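学做酸面包的第十周，兼论谁才是家里的主人

标题里说第十周，严格讲中间有两周我没喂它，所以它的年龄和我的学习时长对不上。这件事后面再交代。

起因是八月份 Yanling Tang 搬家，临走前把一个玻璃罐塞到我手里，里面是一团灰白色的糊状物，闻起来像放过头的酸奶。她说这叫鲁邦种，养了 3 年，跟着她换过两套房子，托付给我她很放心。我当时正在帮她扛书架，腾不出脑子来拒绝，等回过神来罐子已经在我家冰箱里了，紧挨着一盒豆腐。

Yanling 给它起过名字，叫 Sendau，据说是某天半夜乱敲键盘敲出来的。我原本打算不叫它名字，免得产生感情。第二个星期我已经在跟室友 Octavian 说“Sendau 今天状态不太行”了。他问是不是我同事。

先说设备。我本来以为做面包只需要面粉、水、盐和一点耐心，网上的教程也都这么写，写完就开始列清单：厨房秤、发酵篮、割包刀、铸铁锅、温度计、烘焙石板，外加一块专门用来盖面团的亚麻布。我算了算，照单全买，够我在楼下面包店吃一年多。最后我只买了秤和锅，发酵篮用沥水的筛子代替，割包刀用的是刮胡刀片夹在一根筷子上，卖相不好，但很锋利，这一点我的左手食指可以作证。
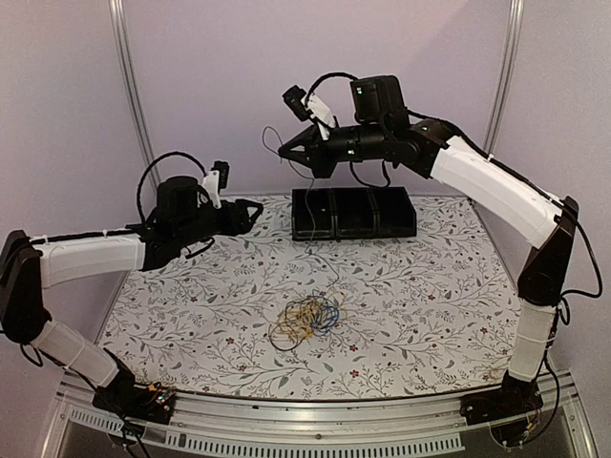
酸种到底要多久喂一次？

放在室温下一天一次，夏天热的时候可能要两次；放冰箱里一周一次就够，偶尔忘一回也死不了，拿出来连喂两三顿，等它能稳定涨到两倍高再用。

我说“忘一回也死不了”，是有切身体会的。前面提到的那两周，我出差，罐子留给 Octavian 照看。我写了张便条贴在冰箱门上，写得很详细，克数都标好了。回来之后发现便条还在，罐子也在，里面的东西上面浮着一层深灰色的液体，气味接近指甲油。Octavian 说他看见便条了，但以为 Sendau 是一种要喂的宠物，找了一圈没找到，就没再管。

我把那层水倒掉，挖了底下一小勺出来重新喂，第三天它又开始冒泡。我很难形容那一刻的心情，大概类似于发现借给朋友的钱居然还回来了。

再说面粉。我用过超市最便宜的中筋粉，也咬牙买过进口的石磨全麦，差别当然有，主要体现在心疼的程度上。楼下那家杂货店的老板 Gayan Debnath 向我推荐了一种黑麦粉，说酸种最爱吃这个。我买了一袋，Sendau 果然反应剧烈，夜里顶开盖子，爬出来半罐，顺着冰箱旁边的柜子流到了地上，干了以后硬得像水泥，我用抹刀铲了一个晚上。Gayan 听完很高兴，说你看，它是喜欢的。

最折磨人的是整形。视频里的人双手一推一拉，面团就乖乖变成一个紧绷的圆球，皮光肉滑，看着不用三秒。到我手里，它就是一摊有主见的东西，往左推它往右流，往右推它粘在手上。撒粉多了收不住口，撒少了整块揭不下来。我有一回两只手都陷在里面，手机响了，是快递，只好用鼻子接的电话。
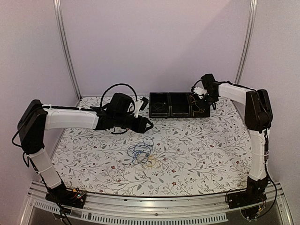

后来我想通了一件事，水加太多了。教程动不动就是百分之八十的含水量，评论区还有人嫌低，像在比谁更不怕死。我把水减下来，减到一个说出去有点丢人的数字，面团立刻讲道理了许多，组织也没有想象中那么差。大孔洞是少了，可大孔洞的面包抹黄油会漏到裤子上，我认真考虑过，这个损失我能接受。

目前为止最像样的一只，出炉称了一下，940 克。底有一点焦，割口裂得偏左，耳朵翘起来一小段，敲底部有空响。我等它凉等了二十分钟，书上说至少要一个小时，书上的人大概吃过晚饭了。切面稍微有点黏，味道很好，酸得不冲，皮嚼起来费牙。

我给 Yanling 发了照片，她回了一个大拇指，接着问：“它还好吗？”我反应了一下，才明白她问的是罐子里那位。我说挺好的，胖了。她说那她就放心了，又说新家厨房朝北，太冷，不适合养这个，让我再多养一阵。

这个“一阵”多长，她没说。Octavian 建议我分一罐出去，传给下一个人，他连人选都想好了，是他公司新来的 Hiwot，因为人家还不认识我们，不好意思拒绝。我觉得这样不太厚道，不过昨天逛超市的时候，还是顺手买了个空玻璃罐。

下周打算试试加核桃。如果 Sendau 再爬出来，我就把黑麦粉退给 Gayan，虽然那袋已经拆了，而且只剩一个底。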